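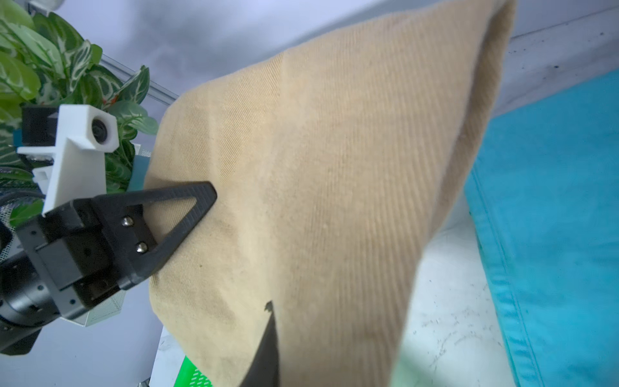 **Rochelle Iwasaki** | Kolumnistin und Hobbybrauerin, Rubrik »Glas & Flasche«

Seit meinem letzten Text über Cider bekomme ich dauernd dieselbe Frage: Wie macht man eigentlich zu Hause eine Bierverkostung, bei der am Ende mehr hängen bleibt als ein leichter Brummschädel? Ich habe das inzwischen oft genug gemacht (und oft genug vermasselt), also schreibe ich es jetzt mal auf.

## Wie viele Biere?

Sechs. Ich habe es mit mehr versucht, und ab dem siebten schreiben alle nur noch »lecker« auf den Zettel. Pro Person und Sorte reichen 100 ml völlig aus. Das sieht im Glas erst mal knauserig aus, aber rechnet es zusammen, dann seid ihr schon bei gut einem großen Bier, und stärkere Sachen sind ja meistens auch dabei.

Beim Einkaufen nehme ich gern drei Stile mit je zwei Vertretern. Letztes Mal waren das Pils, Weizen und Stout. So hat man immer einen direkten Vergleich, und das ist für Anfänger viel dankbarer als ein wilder Ritt durchs Regal. Mein Stout-Favorit ist gerade der von Abernathy, so ein richtig trockener, mit viel Röstmalz und einem Hauch Lakritz. Daneben stand das Milk Stout aus Lirnley, und der Unterschied war so deutlich, dass sogar mein Schwager ihn gemerkt hat!

## Vorbereiten

Am Vormittag kommen alle Flaschen stehend in den Kühlschrank. Stehend ist mir wichtig, vor allem bei flaschenvergorenen Bieren, damit sich die Hefe am Boden absetzt. Und dann die Temperatur:

- Pils und andere helle Lagerbiere: 6 bis 8 Grad
- Weizen: 8 Grad, gern einen Tick mehr
- Stout, Porter und starke Ales: 10 bis 13 Grad

Die dunklen hole ich also eine gute halbe Stunde vor dem Einschenken raus. Wer einen Keller hat, lässt sie gleich da unten.

Gläser: Weinkelche, fertig. Ihr braucht keine Spezialgläser für jeden Stil. Sie sollten nach oben hin etwas enger werden und vor allem fettfrei sein. Ich spüle sie von Hand mit wenig Spülmittel, spüle sehr gründlich mit klarem Wasser nach und lasse sie kopfüber abtropfen. Kein Geschirrtuch, bitte, und schon gar keins mit Weichspüler - das killt euch jeden Schaum.

## Die Reihenfolge

Von leicht nach kräftig, von hell nach dunkel, und alles mit viel Hopfen eher nach hinten. Hell nach dunkel stimmt allerdings nicht immer. Ein Doppel-IPA ist goldgelb und bügelt euch trotzdem die Zunge platt, das kommt bei mir grundsätzlich zum Schluss. Auch nach dem Stout, ja.

## Schritt für Schritt probieren

1. Einschenken und kurz stehen lassen. Glas schräg halten, zum Ende hin aufrichten, damit eine ordentliche Schaumkrone entsteht.
2. Gucken. Klar oder trüb, feiner oder grober Schaum, wie lange hält er?
3. Riechen, und zwar bevor jemand trinkt! Glas leicht schwenken, ein paarmal kurz schnuppern statt einmal tief einzuatmen.
4. Erster Schluck. Einmal durch den ganzen Mund, dann runterschlucken. Ausspucken wie beim Wein mache ich nicht, weil die Bittere erst hinten am Gaumen so richtig ankommt.
5. Aufschreiben, was euch einfällt, und erst danach reden. Sonst sagt einer »Banane« und plötzlich schmecken alle Banane.

Für die Notizen hatte ich eine Weile die App Fendo, bin aber wieder bei Papier gelandet. Ich schreibe in mein altes Unimon-Ringbuch und bin gerade bei Eintrag 251, einem rauchigen Märzen, das ich leider nur mit »Schinken??« kommentiert habe.

## Zwischendurch

Stilles Wasser und Weißbrot, mehr muss nicht auf dem Tisch stehen. Käse und Brezn gibt es bei mir erst, wenn alle Zettel voll sind, dann aber reichlich. Ein kräftiger Cheddar zum Rest vom Stout, herrlich. Duftkerzen bitte auslöschen und die Handcreme für den Abend weglassen.

Wer mag, kann das Ganze auch blind machen: Flaschen in Alufolie wickeln, Nummern drauf, auflösen erst nach der letzten Runde. Bei flaschenvergorenen Bieren den Bodensatz vorher besprechen, die einen wollen ihn unbedingt im Glas haben und die anderen auf keinen Fall. Und plant ein, wie alle nach Hause kommen, die Autos bleiben stehen.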